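Progress report to the Sandhu Fund: Omeo Street room fit-out
Prepared by Aaliyah Chan, Prultberg
Period: to the end of January

The main room is now in use. The walls and ceiling have been painted white, and the last of the old shelving went to the tip before the painters started. We kept the long ledge on the main wall. Tyson Pelletier looked at boxing it in and was quoted $3000, so we left it as it was and painted it to match.

The ceiling pipes and conduit have stayed exposed. Sulteck checked the brackets and replaced 10 of them. A dropped ceiling would have cost us height and made later electrical work harder to get at.

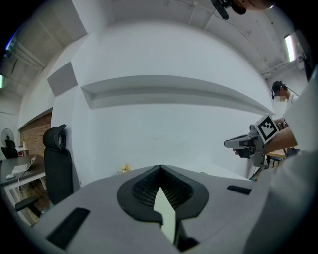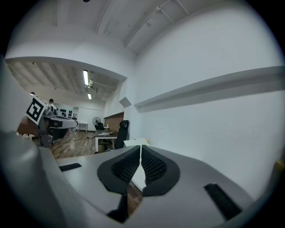 White wall and ledge, with pipes along the ceiling.

Spending on paint and sundries came to $700, which is inside the amount approved. The bracket work was invoiced separately and has been paid. We have not yet drawn on the allowance for lighting. Tyson has asked for two quotes and we expect both in February.

Two items are behind. The patching near the opening to the larger room needs another coat, as the colour dried a shade darker than the rest. The storage cupboards are also late. The supplier first offered a morning delivery, then moved it back twice, and we now have a Tuesday booking. Until they arrive, smaller items are being kept in tubs in the back hall.

Bookings for the room are open from 8 a.m. on weekdays. We have asked users to keep the ledge clear at the end of each session and to stack tables away from the fresh paint.

Next period we plan to finish the patching, fit the cupboards and choose the lights. We are not asking for any change to the budget. A full list of invoices is attached to the emailed copy of this report.

Related items
Omeo Street: original scope of works
Sandhu Fund reporting dates
Quote request: lighting, main room
Previous progress report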